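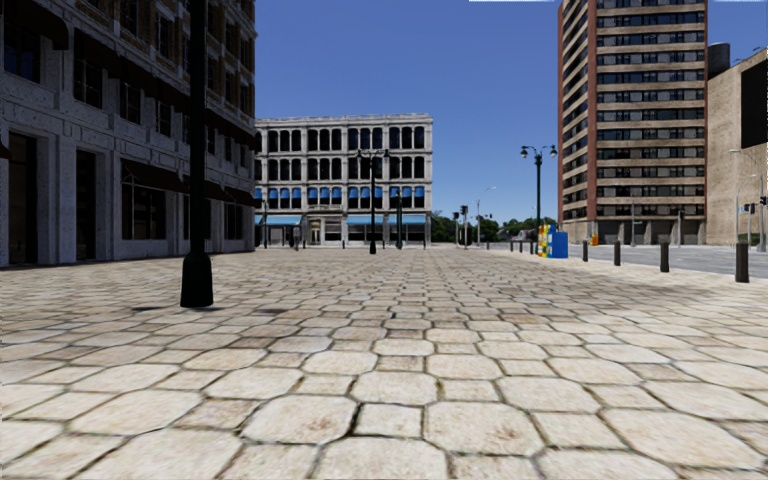 Why does a hand-wound watch stop early when it's been wound all the way?

Most often the mainspring is tired, or the old oil has thickened and the power never makes it down the train.

2021-12-22

So that was the question I carried into Shiferaw this morning, and I came out with the answer and with my watch, ticking! I've been walking around the apartment holding it up to my ear like a kid with a seashell. It sounds so much brighter than before. Same little Biliveck, same scratched case, but the tick used to be sort of woolly and now it's crisp all the way around.

I should get it all down while I remember. Kalkidan Wolde did the work herself and she had kept the old parts for me in a paper envelope, which I loved. The mainspring was in there, and it had hardly any curve left in the outer end. She laid a new one next to it on the bench mat and the new one wanted to spring back into a big open S, and mine just sat there in a sad tight coil. I had no idea you could see it that plainly. I'd been picturing some hairline crack you'd need a loupe for.

The movement is a Risine 1092, so I finally have a name for it. The seller back in April only put "Swiss style manual" in the listing and I never got the back open (tried once, slipped, there's a mark by the notch, my fault entirely). Kalkidan says it's a sensible movement, nothing fancy, with bridges that are easy to put back, and that she likes working on them. The center wheel bridge has a bit of striping on it that nobody was ever going to see with that solid case back. Somebody did it anyway! I asked if I could take a picture for my phone and she let me, but my hands were shaking and it's a blur. Never mind, I know it's in there.

And the number inside the back is 2193. She'd looked it up in one of her trade binders, and the run was 3000 pieces. I don't think that makes it worth anything much, and I don't care, I just like having a number. 2193!

Other things she did, in the order she told me:

- full strip and clean, and she pegged out the jewels by hand
- new mainspring
- new crystal gasket and crown gasket
- evened out the beat error, which had been bad enough to hear once she told me what to listen for (tick-TOCK, tick-TOCK, like a limp)
- left the dial completely alone, as asked

I'm so glad about the dial. It's gone from what must have been silver to a kind of weak tea color, darker out by the minute track, and the lume dots are the shade of old piano keys. She did mention that the lume crumbles if anyone so much as breathes on it, so she took the hands off with a dial guard and didn't touch a thing. The seconds hand has a tiny bend near the tip and she offered to straighten it. I said leave it. Now I'm second-guessing that a little, because once you've seen it you see it every single minute, but I think I'd miss it.

She gave me a strip of paper from the timing machine too, with two nearly straight lines of dots running along it. The one from when I dropped it off looked like rain. I've stuck both into the back of this notebook.
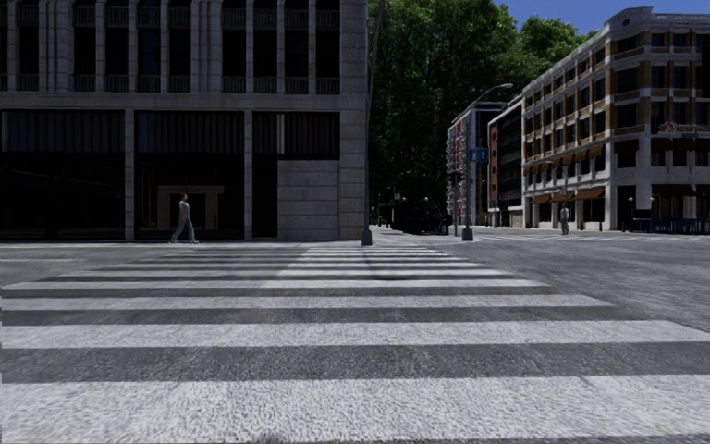

## Later, after supper

Sosina Mekonnen came by for coffee and I made her listen to it before she had her coat off. She was very patient. She wears her quartz and changes the battery when it quits, and she has told me more than once that hers keeps better time than anything I own, which is true, and I told her so. But then she turned the crown a few times, slowly, and went quiet and did a few more. You can feel the click catch each time and there's this smooth building resistance that wasn't there before the service. "Okay, that's nice," she said. From Sosina that's a parade.

We spent ages on straps after that. I've got the Falell canvas one in olive, which I bought ages back and never fitted, and the brown leather it came on, which is cracked at the third hole and smells like somebody's basement. Olive makes the dial look warmer. Sosina voted for leather, a new one, dark, no stitching, and I have to admit that when she held her own strap up beside the case it looked awfully good. The lugs are an odd width though, so it's either squeeze a wider strap in or have one cut. The Falell squeezes fine. Leather would get ugly at the edges. I've put it on the canvas for now and I'm happy with it, and I'll ask Shiferaw what they'd charge for a cut one next time I'm in.

Spring bars! Must write this down. The old ones were mismatched, one fat and one skinny, and the skinny one had been hanging on by pure luck. Kalkidan put in a fresh pair without being asked and didn't charge me for them.

## Winding, so I don't forget

Wind it in the morning, at the same time each day, off the wrist. Stop when it firms up and don't force the last turn. Set the hands forward only. Keep it out of the sink, gaskets or no gaskets, because the case back has had at least one bad opening (ahem).

I'm going to keep a little log of how it runs, crown up one night and dial up the next, and bring it back to her so she can nudge the regulator if it needs it. I set it against the kitchen radio at the top of the hour when Sosina left. Just checked again and it's dead on as far as I can tell, though with that bent seconds hand I may be flattering it.

It's on the nightstand now, dial up. I can hear it from here with the lamp off.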